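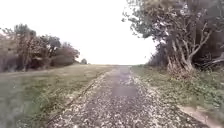
Re: Trail map tiles, contour errors near Omberg
From: Barnabás Győri
Date: 9/20/23

> The Kuster export still shows two contour lines crossing
> south of Fellport. Is this the elevation data or the
> smoothing step? I get the same result with a clean cache.

It is the smoothing step. The raw grid has 3,880 cells in that tile and none of them is out of range. The crossing appears only after the lines are simplified, when each one is processed without checking its neighbors. Set the tolerance to 2 and rebuild the tile. I did this in August for the Girovo sheet and the crossings were gone.
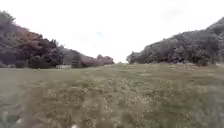 Land cover is a separate problem. The classifier reads height from the surface model, so tree crowns end up in the contours as if they were ground. Open grass with woods on both sides, sloping down toward the middle, will come out as a shallow valley even where the ground is level. Use the terrain model for contours and keep the surface model for shading only – the two share a file prefix, so check the header before you load either one.

Line 110 of the build script has the path hard-coded. I have not fixed that yet. If you patch it, please send the diff to the list and leave the tile numbering alone.

Barnabás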